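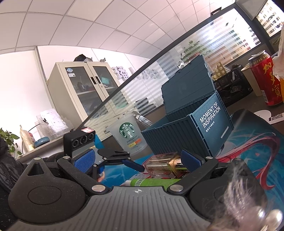 Última modificación: lunes, 18:40 h · Página del curso

Inicio Programa Apuntes Materiales Foro Contacto

Taller de orden doméstico
Apuntes de la sesión 3: el escritorio y la caja con tapa

¡Bienvenidos otra vez! Esta es mi sesión favorita del taller, lo confieso, porque trabajamos con lo que todo el mundo tiene encima de la mesa: frascos, tubos, cosas pequeñas que llegaron un día y se quedaron a vivir ahí.

1. Primero, separar por forma

En la sesión 2 agrupamos por uso (aseo, papelería, cables). Hoy cambiamos de criterio y miramos la forma y el material. Un frasco de perfume de vidrio con tapón metálico y un tubo blando pueden ser los dos «de aseo», pero no se guardan igual: el vidrio necesita apoyo y el tubo se adapta a casi cualquier hueco. Probadlo en casa, ¡cambia muchísimo el resultado!

2. La caja

Me encantan las cajas que imitan un contenedor de barco, con las paredes acanaladas y la tapa abatible. La de color verde azulado oscuro lleva escrito «MOMENT OF INSPIRATION» en un extremo, y me parece un lema estupendo para un escritorio. Antes de llenar una caja así:

- abrid la tapa del todo y comprobad que no choca con la pared ni con la lámpara;
- dejad el lado con texto hacia fuera, así se reconoce de un vistazo;
- decidid qué va al fondo. Lo pesado, siempre.

3. El perfume

Se coge por el cuerpo, nunca por el tapón. Los frascos facetados son preciosos (¡cómo juegan con la luz!), pero las aristas se desportillan si chocan con otro vidrio. En la caja va de pie, con el tapón bien cerrado y un paño doblado al lado. Si no cabe de pie, buscadle otro sitio: tumbado puede acabar perdiendo líquido.

4. Los tubos

Cremas, dentífrico, pomadas. Tapón hacia abajo, en el lateral. Fengying Tan propuso en clase meterlos en un vaso ancho dentro de la propia caja y funciona de maravilla, sobre todo con los que están a medias. Revisad la fecha antes de guardarlos.

Tarea para el lunes

Vaciad una superficie de casa, la que queráis, y volved a colocarlo todo con el criterio de hoy. Traed un esquema a lápiz. Jingyi Jiang y Hanyu Cui empiezan la ronda de presentaciones; Shiyu Ye trae los separadores de cartón.

Compartido 864 veces · 2 comentarios

Usamos cookies propias para recordar tus preferencias. Aceptar Configurar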